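Notes from a chat with Noeline Dunstan, who runs the veterans' drop-in at Tratbridge. Typed up quick, sorry for the state of it.

She's been at it 12 years. Started with a kettle and a borrowed key. "I came out of the army and couldn't fill in a housing form to save my life. Two tours, and a form beat me."

Now 147 people on the books, most of them local, a few driving over from Pestville. Doors open at 6 in the evening. Tea first, paperwork after.
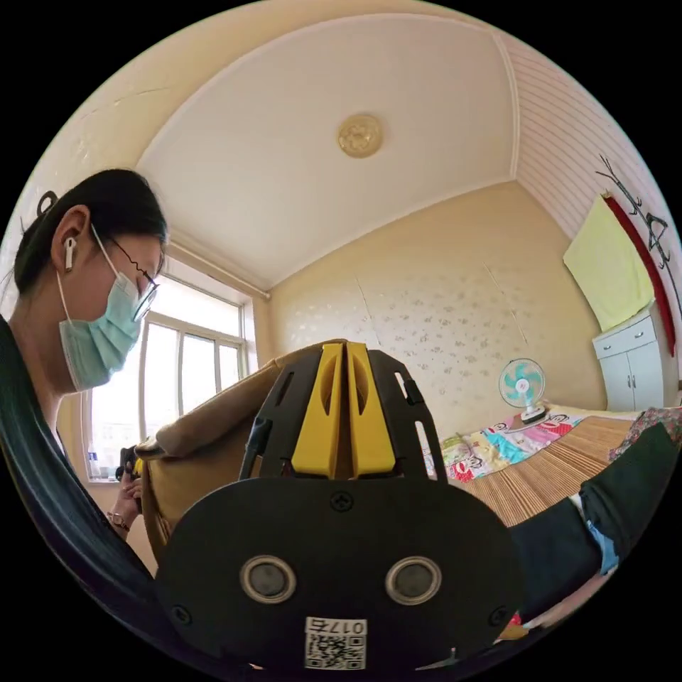
## Housing

The big one. The council wants proof of a local link, and plenty of ex-forces people haven't got one. "You've lived in Germany, Cyprus, then wherever. What's your local link? Your mum's old street?"

She sits with them and goes through the letters line by line. Some bring a carrier bag full, unopened. The Khumalo Fund pays deposits up to £600, wich covers a room but not a flat. She wants that raised. Has written twice, no answer yet.
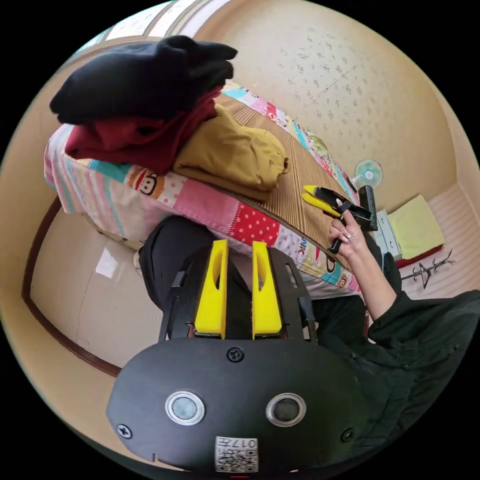 ## Families

Different problem. Partners turn up on their own, stand by the door, say they're only asking for a friend. Noeline lets them. "They'll tell me by the second cup."

There's a partners' evening from June, in the Urnberg Road hall. No speakers, no leaflets. She was firm on that. Kids welcome, and somebody's promised a table football.

Asked her about money and she pulled a face. Rent's paid to spring. After that she's knocking on doors agian.

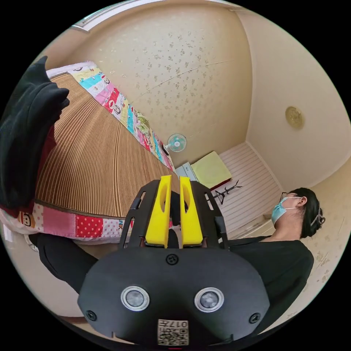

Do you have to have served a certain length of time to come along?

"One day's enough. Reserves as well. Bring your service number if you've got it, and if it's lost we'll write off for it together."

She had to go then, someone at the door with a letter from the pensions people.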